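Renting a chalet in Henevcombe in April -- ground floor bedroom for my parents?

Asked 7 November 2018

Hello everyone, and thank you in advance to anybody with the patience to read all of this! We are eight in total, two of us being my parents, who are both in their late seventies and still very keen on mountain air, if not on mountain stairs. We have been looking at a self-catered chalet called Cludus, up above the church in Henevcombe, for a week in April. It looks lovely and the price is kinder than most of what we have seen, so I am trying very hard not to get carried away.

The listing says there are four bedrooms over three floors, "some with private bathroom," and that is as much as I can get out of it. My mother had a knee done last winter and gets on fine with one flight if she can take her time, but two flights several times a day would wear her out. The agency (Rodrigues) answered my first email very politely and told me that the chalet "adapts well to families," and sadly I am no wiser about the bathrooms than I was before.

So what I would love to know is:

1. Is there a proper bedroom on the ground floor, with a door, and a bathroom on the same level? 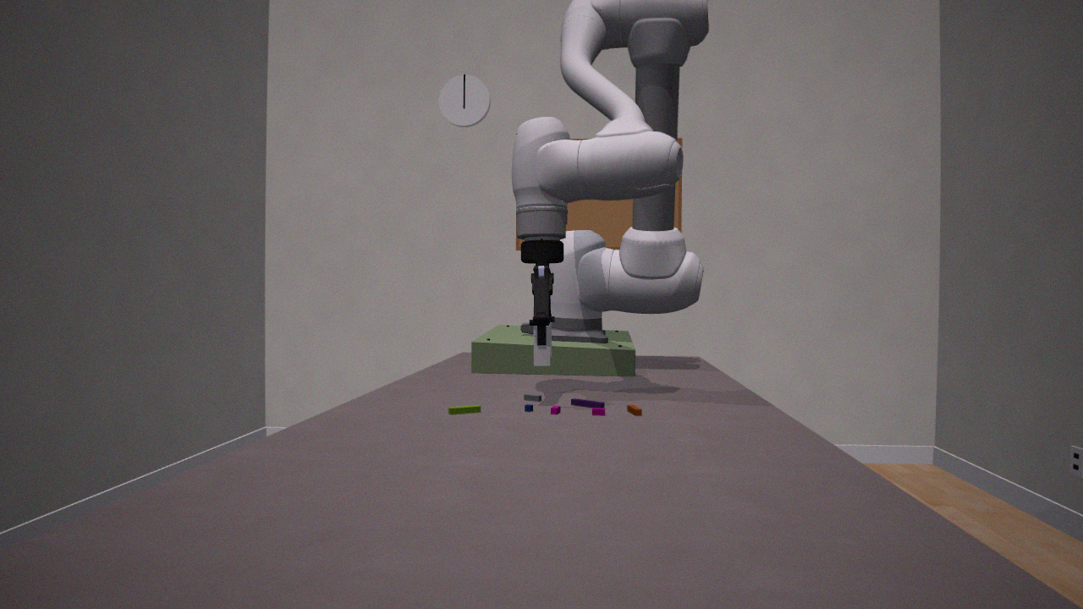 2. How steep is the walk from the parking area to the front door, and would there still be snow on it in April?

3. Is it worth paying the deposit now, or do places in Henevcombe come down in price after New Year? The deposit is 1,126 euros and I would rather not lose it if the bedroom turns out to be wrong for them.

We don't all ski, by the way. My husband and the older children will be out all day, and the rest of us will be pottering, reading and eating cake, so the living room matters to us nearly as much as the beds do. If you know of somewhere else in the village that would suit us better, please do say so. I'm not married to this one!

2 answers

Answer 1

We had Cludus for a week two winters ago, so I can help with most of this, though please check with the agency in case they have moved things around.

Yes, there is a bedroom on the ground floor, to the left as you come in past the boot room. It was a double when we were there and it has its own shower room. The shower has a step up into it, maybe the height of a brick, and no grab rail. My father-in-law managed with one of us standing outside the door pretending to look for towels, but I would ask Rodrigues to send you a picture of that shower before you pay anything. The kitchen and living room are one floor up, on a wooden staircase with a handrail on one side only (the right as you go up, if that makes a difference to your mother's knee). So for her it would be one flight, down to bed and up to breakfast. The other bedrooms are at the top, and she would never need to go there unless she wanted to wish the children good night.

The path from the parking area is short but it does slope, and it sits in the shade of the house next door. We were there in deep winter and it was icy every morning. I can't speak for April. What we did, and I would do it again, was pull up at the front door, unload people and suitcases, and then take the car back down. The lane is narrow, so send one driver at a time.

On the deposit, I would ask them to write down in the booking confirmation that the ground floor room is a double with private shower. They did that for us without any fuss, and it meant we had something to point to if we arrived and found bunk beds. I wouldn't wait for the price to drop if you need that one room, as there aren't many chalets up there with a downstairs bedroom at all.

The living room is very comfortable -- big windows, a good deep sofa, and a stove that takes a while to get going. I hope your parents have a wonderful time. Do bring slippers, the stone floor downstairs is chilly!

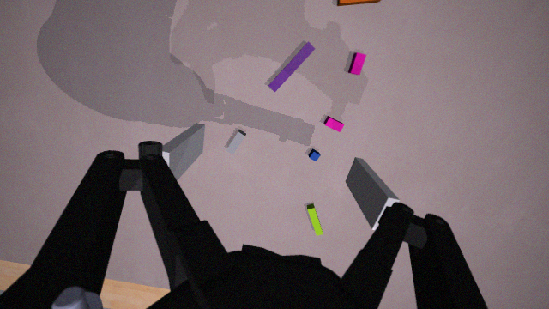 Answer 2

Jerkska

Never stayed in that one but we go to the village every April. Snow on the lanes depends on the year, last time it was gone from the bottom half and slushy higher up. Pack the slip-on grips for your shoes, they sell them at the ski rental place but they cost twice as much there. Prices did come down for us once, after New Year, but by then only the small apartments were left and with eight of you I'd book. Also check whether bed linen is included, and the final cleaning, because we got caught by that.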